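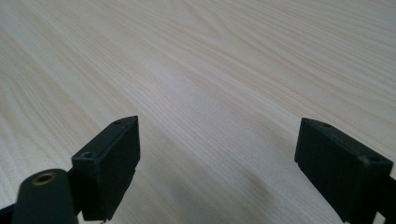 Pale wood, with the grain running in long arches.

The family table in Clernness seats ten and is used by one, mostly for post. Hanane Naciri has lived with hers for 92 weeks and has eaten at it, by her own account, on 5 evenings. The rest of the time supper happens on the sofa, plate on knee, in full view of the furniture bought to prevent this.

She blames Christmas. People buy a table for the one lunch a year when everybody comes, then walk round it until the next. Hers cost more than her first car and has outlasted two boyfriends and a bread phase.

In April she tried a rule: no telly until the plates were cleared. It lasted four days. The table is now where she wraps presents, very comfortably, with room for both elbows.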